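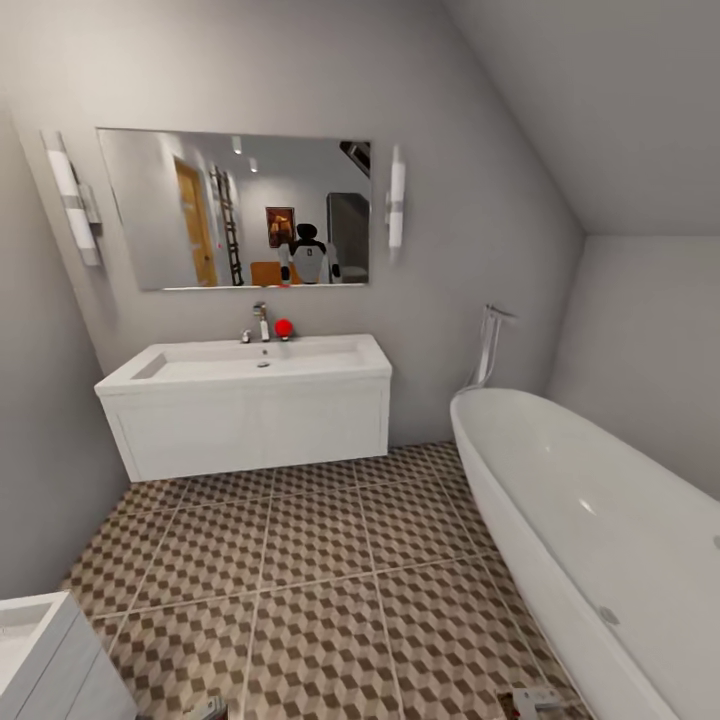
Loft conversions at Telcombe: your questions

Do I need to empty the loft first?
Yes please, every last box! Start early, as it always takes longer than you think.

How long does the work take?
Most lofts take 3 months. A bathroom adds a little more, mainly for the pipework.

Can I really fit a bath under the slope?
Very often, yes, and we love doing it. You need full height where you stand to get in -- the rest can tuck under the roof.

Who will be on site?
Bastien Millet runs the building work and Hipólito Yáñez does the drawings. Both are happy to talk roof timbers all day.

Is there a deposit?
It's £500, taken off your final bill.

Will I lose a bedroom to the new stairs?
Hardly ever. We try to run them above the ones you have.

Can I stay at home during the work?
Most people do. The noisy bit is when we break through the ceiling -- plan a day out!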